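Catalog home / Surface protection / Bench and table mats / Hakurano series

# Hakurano Bench Mat, brown

The Hakurano is a single-layer rubber mat for assembly benches, packing tables and repair counters. It is supplied in sheet form, cut square, with no border strip and no printed grid. Both faces are usable. The upper face has a fine matte texture; the lower face is smooth and grips laminate, sealed wood and painted steel without adhesive.

The mat replaces the Rosberg two-layer type, which remains on sale in gray until stock is gone. Customers reordering against a Rosberg part number should read the section on thickness before placing the order, as the two are not the same height on the bench.
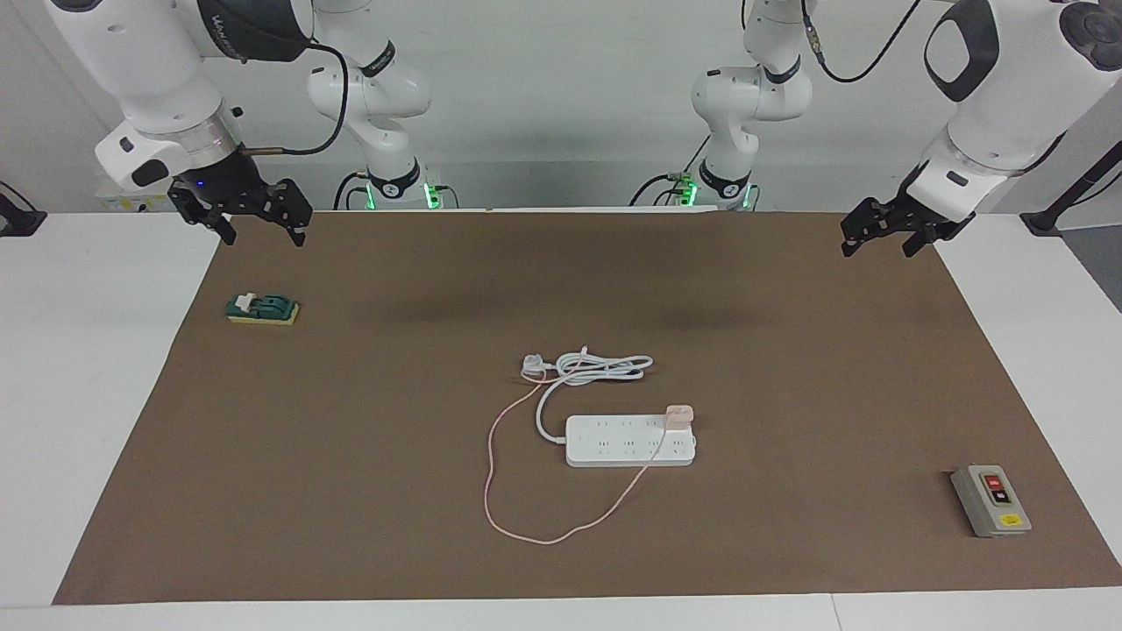

Issue 2, page 30

## Thickness and fit

The Hakurano is 2 mm thick. The Rosberg was thicker, and the difference matters where a mat butts against a fixed rail, a scale platform or a neighboring mat. Mixed runs of the two types will leave a step at the joint. We do not supply a ramp strip for this joint and do not recommend taping over it.

Sheets are cut to order up to a width of 1,000 mm. Length is limited by the roll. For benches wider than the roll, order two sheets with one factory edge each and set the factory edges together. Hand-cut edges can be butted but the line will show.

Leave a margin on all sides of the table. A mat cut flush will creep past the edge as it relaxes, and the overhang then catches on sleeves and cart handles. Most shops leave a finger's width. More is needed if the table has clamps.

## Material

- Compound: nitrile blend, filled
- Color: brown throughout, not coated
- Surface: fine matte upper face, smooth lower face
- Hardness: medium; takes a thumbnail mark that recovers
- Odor: slight on unrolling
- Static control: none (see below)

The color runs through the full depth of the sheet, so scuffs and shallow cuts do not expose a second color. Brown was chosen for low glare under overhead tube lighting. Shade varies between production batches. Order all sheets for one room together and quote the batch on the roll label when adding to an existing run.

## Where it should not be used

The standard Hakurano is not a static control product. It has no grounding snap and no conductive layer, and adding a snap does not make it one. For boards and bare components, order the Vesach mat, which is sold with its cord.

It is not a cutting mat. A knife will go through it. It is not rated as electrical insulation and must not be used as switchboard matting.

Do not use it under soldering irons without a stand. Short contact with a hot tip leaves a glazed spot that cannot be removed. Heat guns set down nozzle-first will do the same over a larger area.

## Chemical contact

Light machine oil, grease and mineral spirits can be wiped off with no lasting effect if removed the same day. Isopropyl alcohol is suitable for cleaning. Acetone and lacquer thinner swell the surface and should be kept off it. Cyanoacrylate glue bonds to the upper face; let it cure fully and lift it with a plastic scraper, expecting some loss of texture.

Brake fluid has not been tested.

## Laying the mat

1. Unroll the sheet upper face down on a clean floor and leave it for 30 hours. Cold sheets take longer.
2. Clean the table with alcohol. Wax polish must be fully removed.
3. Lay one short edge first, then lower the rest while keeping light tension.
4. Press out from the center with a dry cloth.
5. Trim with a straightedge and a new blade, cutting from the lower face.

If a corner still lifts after a week, turn the sheet over. Do not use double-sided tape under the whole sheet. The backing film stays on the table when the mat is replaced, and removing it takes longer than the rest of the job.

Fixtures bolted to the bench can be cut around or set on top. Cutting around is preferred for anything heavy or anything that needs a stable height. Under a vise base the mat compresses unevenly and the bolts will need retightening.

## Joining two sheets

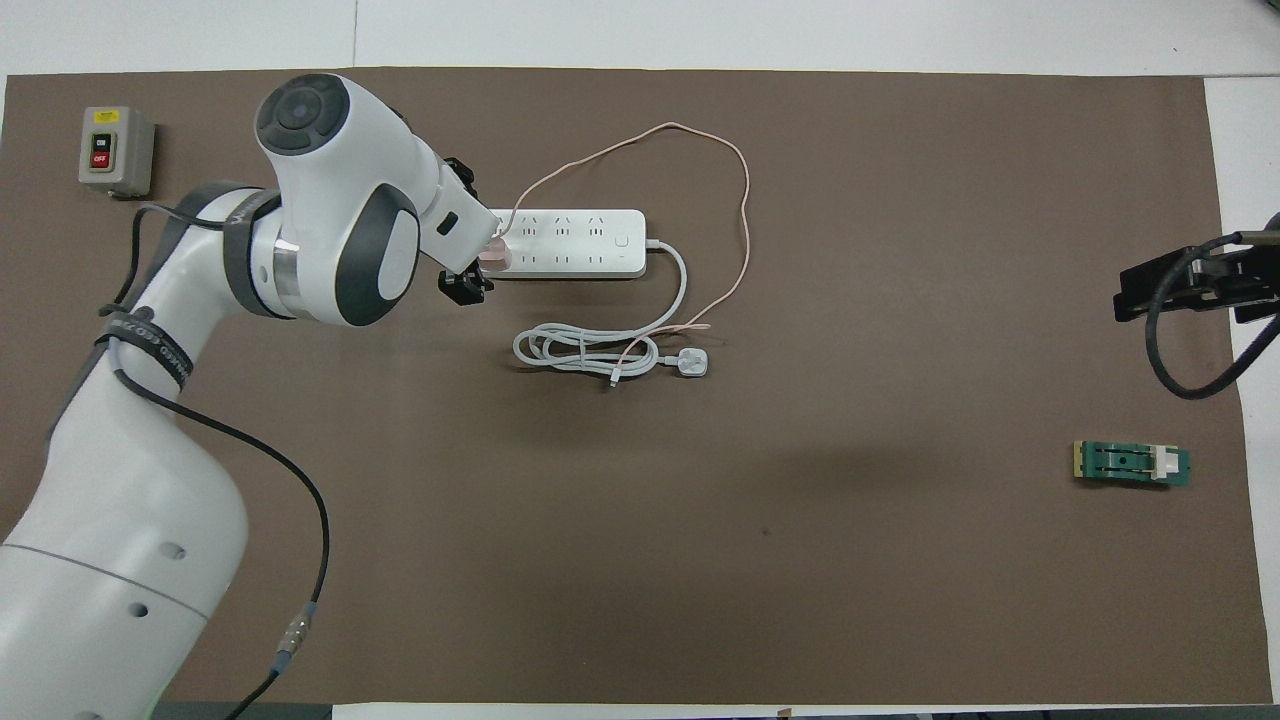

Where two factory edges meet, run the joint front to back so that parts slid along the bench cross it at right angles. A joint running left to right sits under the worker's forearms and collects dirt. Baptista seam cement can be used for a closed joint. Apply it to one edge only, push the sheets together and wipe the excess before it skins over. Cemented joints cannot be reopened cleanly.

## Cleaning and service life

Wipe with a damp cloth and mild soap. Sweep first; metal chips pressed in by wiping are the main cause of early wear. Do not use silicone sprays or tire dressing. They darken the surface for a few days and leave it slippery.

Wear shows as a polished patch in front of the operator. The mat can be rotated or turned over at that point. Gonçalo Cordeiro's wear tests used a weighted steel block drawn back and forth over a fixed track, and the texture was judged lost at 2,718 strokes. The figure is for comparison between our own mats only and does not convert to months of use.

## Ordering

State the width, the length and the number of factory edges required. Drawings are accepted for cutouts, with dimensions taken from the left front corner of the table. Inside corners are cut with a small radius unless a square corner is asked for. Square inside corners tear sooner.

| Item | Supplied as |
|---|---|
| Hakurano, brown | Cut sheet or full roll |
| Rosberg, gray | Cut sheet, remaining stock |
| Vesach, static control | Cut sheet with cord |
| Baptista seam cement | Tube |

Cut sheets are rolled on a core and cannot be returned. Full rolls can be returned unopened. Small offcuts for color matching are sent on request.

Questions on cutouts and drawings go to Joaquim Brandão in the cutting room. Prices are on the separate list valid from 1 January 2021.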